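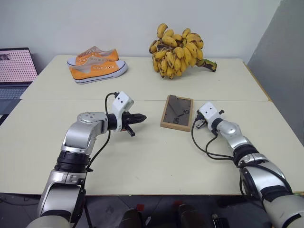 I have been meaning to write about the two tables for ages, and every time I sit down to do it somebody needs one of them for something else. So it's March 9, 2019, there is tea going cold next to me, and I'm going to get through this before supper.

When we moved to Carkness we had one table, a cream one, and it was fine for two people who ate standing up half the time anyway. Then Els Leemans was clearing out her workroom and offered us its twin (same cream top, same height, or so she swore), and we pushed the pair together. There's a seam across the middle, of course. I lost a good pencil down it in June and a fair number of crumbs since, but I've grown fond of it -- it has become a sort of border. Things on the far side are waiting for something. Things on the near side are supposed to be getting done.

Waiting, at present: a pair of orange canvas sneakers with no laces in them, and a bunch of bananas that have gone nicely speckled. I want those bananas for bread. My mother's recipe calls for them spottier than most people would eat them, and I know from sad experience that if I leave them one day too many I'll be making a double batch and handing it out up and down the street. The sneakers need laces, plain white I think, to go with the toe caps, though Ese Onuoha is all for bright green and has told me so twice!

And getting done, in theory, is the little picture frame with the light wood border. I love a pale wood frame. It's a small one and I keep changing my mind about where it should hang. The hallway is too dark for such a gray picture, and over the bookcase it would look lost, so it may end up leaning on the kitchen shelf beside the Plunell teapot until I find it some company.

Banana bread first, I think. I still have to buy walnuts.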